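Play food

Play food is the general name for toy versions of fruit, vegetables, baked goods, drinks and packaged groceries, made for pretend cooking, shopping and serving. It is one of the most widely loved kinds of toy, and one of the oldest – small clay loaves and fruits turn up among children's things from many parts of the world. Along with toy pans, plates and cups it makes up what is usually called a play kitchen.

Materials

Early sets were carved from wood or shaped from plaster and painted by hand. Molded plastic took over in the twentieth century and made bright, glossy fruit cheap enough for almost any home. Felt, crochet and silicone pieces came later, and wooden sets with hook-and-loop joins, which can be "cut" with a blunt knife, have a devoted following. The crunch of the join coming apart is a big part of the fun!

Common pieces

Strawberries, bananas, citrus fruit, eggs and bread are found in nearly every set. Fruit does well because each kind has a strong color and a simple outline, so a child of two can tell a lime from a lemon with no label at all. Slices are popular too, especially orange slices, where the maker can show off the segments.

Scale is handled loosely. The Durnari grocery set of 34 pieces has a pea pod as long as its baguette, and collectors adore it for that. Many families also mix toy food with full-size kitchenware, and a real mug or colander gives the game a pleasing weight.

Play

Children usually begin by sorting and carrying, moving pieces from bowl to bowl. Cooking comes next, then serving, and then the restaurant game, with orders, complaints and very high prices. So-yul Yeo, who kept notes on pretend meals at the Astley playroom, found that soup was the favorite dish by a wide margin, and that nearly anything could go into it. Ketchup was the usual finishing touch.

Collecting

Older play food has a lively group of collectors. Mahtab Safavi's collection, shown at Bakilana one August, held around 3000 pieces, among them 126 different bananas. Hand-painted plaster fruit is the most sought after, though chips and faded paint are common. Complete boxed sets are scarce, as small pieces such as berries and eggs go missing first. 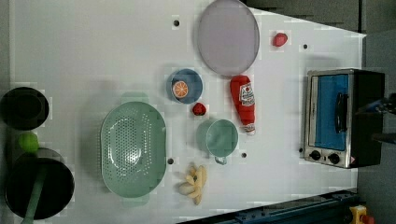
Care varies with the material. Solid plastic pieces can be washed in warm soapy water, while felt is best spot-cleaned and painted wood wiped with a damp cloth and left to dry in the air.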